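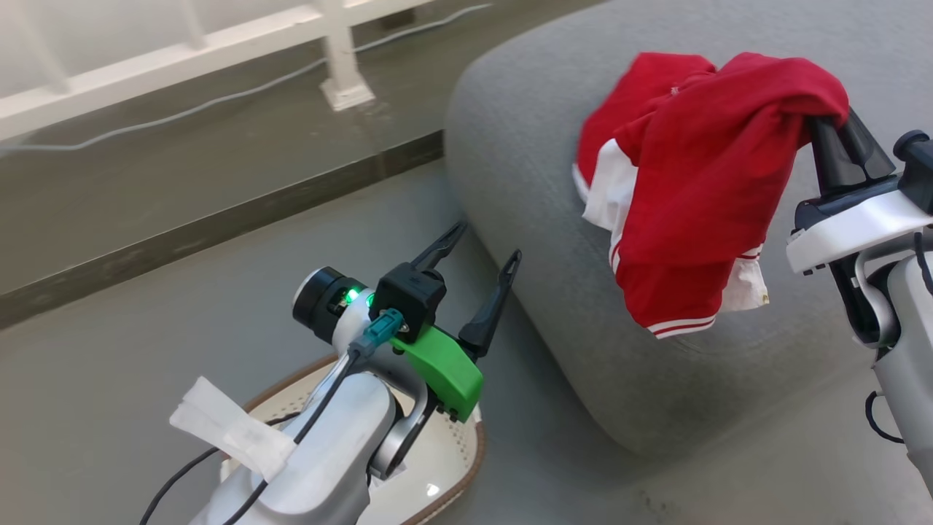 A red shirt on the gray ottoman at Gwynne, held in the fingers of one arm while the other stands open.

The coffee at the Gwynne open day was gone by the time I found the right door, which tells you something about the turnout and something about my sense of direction. I had driven 135 miles on an April morning to watch a pair of robot arms handle laundry, and I'd told so few people at home why I was going that my sister still believes I was at a dentist.

Gwynne occupies the back half of an old shoe warehouse, and once a year the doors open to whoever signed up. This spring that meant 686 names on the list, let in by small groups, with a good many kids and at least one very patient grandmother who had brought her knitting. Our guide was Efa Prydderch, who runs the cloth-handling project. The project is called Pokum, and she won't tell you where the name comes from.

"Everyone wants to see it fold," she told us, walking backward in front of the group. "Folding is the end of the story. I want to show you the picking up."

So that is what we watched, for much longer than I would have thought I could stand. A red shirt lay crumpled over a big gray felt-looking ottoman, and the right arm had its black fingers hooked up into the fabric so that it bunched and hung in folds. The left arm waited in front with its two fingers spread in a V and a little green light glowing near the wrist. There was white tape wrapped around its lower section, wrinkled at the edges, and cables curling down past it. I liked that. I had expected something a bit more showroom, and what I got felt like my dad's garage - a place where people fix things in the middle of using them.

Cloth, Efa explained, is miserable stuff for a machine. A mug is the same mug every time you reach for it. A shirt has a new shape whenever you drop it, and the piece you need is usually tucked under the piece you can see. Her group thinks mostly about edges: hems, collars, the trim inside a sleeve, anywhere that gives a pair of fingers a clue about which way the garment runs. The planning software, Jiltora, has been rewritten 2 times since she arrived, and she talked about the first version the way some people talk about a first car.

A boy near me asked if it could do socks. Efa said socks were next year. He asked about fitted sheets, and she put a hand over her heart - the grown-ups laughed harder than the kids did.

I stayed through 19 tries, long after my group had moved along to the Ellico table to look at spare gripper parts and collect stickers.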